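An afternoon at the Mindina shop

Mindina is a shared workshop in a building that went up in 1970 as a print shop. It opens its doors to visitors one afternoon in May, and I went over with a notebook and a bag of connectors I had promised to drop off for someone in the wood room. I stayed until they closed at 6 p.m.

I had been once before, when the place was mostly woodworking and one 3D printer that didn't run. The wood room is still there, and they have added a small electronics area, but most of the talk this time was about the robot table. Members have been building it in their own time in the main room. It is a wooden work table with a black frame around it and arms fixed to the frame, and the idea is to have it handle small jobs like sorting parts and putting cables away. 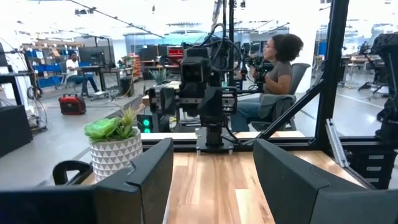
Lindalva Cavalcanti
Workshop notes, Kitell Makers Newsletter

The project is called Burnico. It has no company behind it. Mitiku Gebretsadik started it in his garage, and when he ran out of garage he moved it to Mindina, where he pays for floor space by the month like anyone else. On the sign-up sheet it is still listed as "Gebretsadik, table."

I asked him what he would do differently, and he said he would build the table first. He bought the arms before he had anything to mount them to, and for most of a winter they sat in boxes while he tried out stands. The first stand was made from shelving and flexed whenever an arm reached out. The second was stiff enough but too tall to work at from a chair. The frame they use now is aluminum extrusion, bolted together, with a diagonal brace at the uprights. He says the brace went in late and he should have had it from the start, because a small wobble at the base is a big one at the fingertips.

The wooden top was the cheapest part of the build. It is a butcher-block top that a member had left over from a kitchen, and the group paid $300 for it. Mitiku had planned on a metal plate. He changed his mind when he saw how easy it was to put a screw into wood, move a mount over, and plug the old hole.

Cables took more work than anything else, according to everyone I talked to. Each arm has power and data running along it, and the wiring has to have enough slack to follow the joints without catching on the frame. They leave loops over the wrists and shoulders. Early on they tied everything down tight to make it look neat and pulled a plug out on the first long reach. Now they move each arm by hand to the end of its travel before they tie anything. I wrote that down, as I have made the same mistake on a much smaller machine.

The group practices with whatever is on hand. Cables are the main thing, coiled or bundled, and there is a clear plastic container that items go into and come out of. Mitiku likes cables for this because they are never lying the same way twice. A block of wood is easy, he said, and after a week of blocks you think you are better than you are.

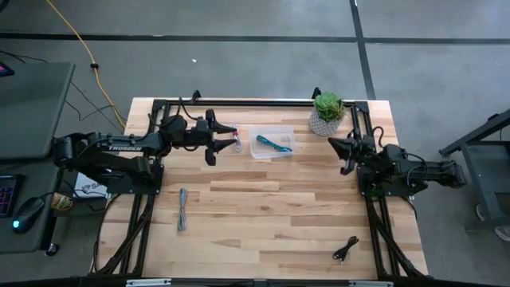
The table from above, both grippers toward the middle. The succulent has the top right corner.

Some practical details for anyone thinking of a similar build. The floor at Mindina is concrete, and that helps. Mitiku's garage floor sloped toward the door and he had to shim the legs. Leave room to walk behind the table. Put the desk with the keyboard close enough that you can stop the program without standing up. Label both ends of every cable. They keep a log in a paper binder, and each session gets a line with what was changed and what came loose. The binder is up to 400 lines.

The budget was harder to pin down. Mitiku has receipts for the frame and the top but was vague on the arms, and I didn't push. He did say that bolts, brackets and corner pieces cost more than he had planned for, and that he ordered from 3 different suppliers before the brackets matched.

Next on his list is a better way to hold the cable runs at the corners of the frame. Right now they hang down along the legs. He wants clips that open by hand, and someone in the wood room has offered to cut a set from scrap maple as a trial.

I also looked in on the wood room, where the planer is down until a belt comes in. The electronics area has good light and two soldering stations, and you need to sign up ahead for either one. Parking is behind the building, and the side door is the one to use. The front door sticks.

Mindina plans to hold another visiting afternoon in the fall. The robot table should still be in the main room then, unless Burnico needs more floor than Mitiku is renting now.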